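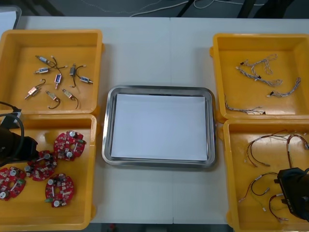
MINUTES OF THE JUNE MEETING
Grodau Model Railway Club

The meeting opened at 7.35 pm in the clubrooms. Veerle Van der Linden in the chair.

1. Apologies
Received by email and read out. Accepted.

2. Minutes of the previous meeting
Taken as read. One correction: the spare key to the container is held by the librarian, not the secretary. Minutes accepted as corrected.

3. Matters arising
The gutter over the side door has been cleared. The quote for the new heater is still outstanding and Veerle will ring again.
The lost property box is full. Anything not claimed by the next meeting goes to the op shop.

4. Finance
Balance in the working account is $4000 after payment of the insurance. Hall rent is paid to the end of the quarter. The exhibition account stands at $2000 and is to be left alone until the spring bookings are confirmed. Report accepted.
Members who have not paid their subs are asked to do so before the next running night.

5. Starken Junction layout
The goods yard end has been relaid and trains now run through without stopping. The points at the throat of the yard are still slow and will be changed over from wire-in-tube to solenoids, starting from the platform end. Two work nights are set aside for the wiring. Bring your own side cutters.
The backscene needs another coat. There was a long discussion about the colour of the sky. It was agreed to keep the present colour and go lighter near the hills.

6. Exhibition
The Jaletti Centre has offered us the small hall again at 26 dollars an hour, with access from 6 am for setting up. Moved and seconded that we accept. Carried.
Posters – 100 to be printed, same design as before with the new opening times. The Verschueren bakery has agreed to put one in the window and will supply rolls for the exhibitors' lunch.
The barriers need repainting before they go out in public. Veerle has half a tin of green left over from her fence and will see if it is enough.
Parking was a problem at the last show. Exhibitors will be asked to unload at the rear and then move their vehicles to the oval.

7. Library
Several magazines are overdue. The librarian would also like it known that books are to go back on the trolley, not the shelf.

8. General business
A member asked if the junior night could start half an hour earlier during the school term. Agreed to try it until the holidays.
The urn is tripping the power when the heater is on. Use one or the other until it has been tested.
The visit to the Starken signal box is on hold – the owners have not yet replied to our letter.

Meeting closed at 9.10 pm. Supper followed.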